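Call for participants: sit-stand working and lower back discomfort in office staff

Stesari is recruiting office workers for a study of posture change during the working day. The study compares two schedules for the use of a height-adjustable desk and records their effect on reported discomfort, concentration and sleep. Recruitment closes at the end of September.

Who can take part

Applicants must be aged 18 or over, work at a desk for most of the day and be employed within travelling distance of Munditthorpe or Perneck. A height-adjustable desk at the normal place of work is required. Converters that rest on top of a fixed desk are not accepted. Applicants who have had back surgery, are pregnant or are being treated for a circulatory condition cannot be included in this round.

What is involved

The study runs for 16 weeks. Participants are assigned at random to one of 2 schedules. The first sets fixed changes of position by the clock; the second leaves the timing to the participant, within a daily minimum. Both groups wear a small activity sensor on the thigh during working hours and complete a short questionnaire at 16:00 each working day. Travel to the measuring visits is refunded at the public transport rate.
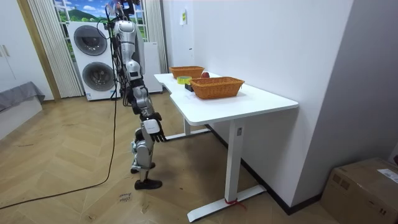 Do I have to stand for long periods? Neither schedule asks for more than 32 minutes of standing at a time, and participants may sit down earlier if they wish - the change is simply entered in the log.

Measuring visits take place at the start and end of the study. Height, weight, resting blood pressure and hip mobility are recorded. Elbow height is taken both seated and standing, and the desk settings for each participant are calculated from these values. Flat shoes should be worn.

Data and payment

Records are stored under a participant number. Employers receive no individual results. Participants who complete the study receive 474 euros, paid in one sum after the final visit. Those who withdraw early are paid in proportion to the weeks completed.

How to apply

Send your name, job title, usual working hours and the make of your desk to Anouk Hermans, study coordinator. Medical questions are answered by Engelbert Hämmerli. Places are allotted in order of receipt - a waiting list will be kept.

This site uses cookies to remember your preferences. Accept all | Settings

Related items
Vacancy: research assistant, seating and posture (Perneck)
Amedeo Lombardi on choosing a desk height
Footrests for shorter users: results of the Van Leeuwen survey
Call closed: screen height and neck strain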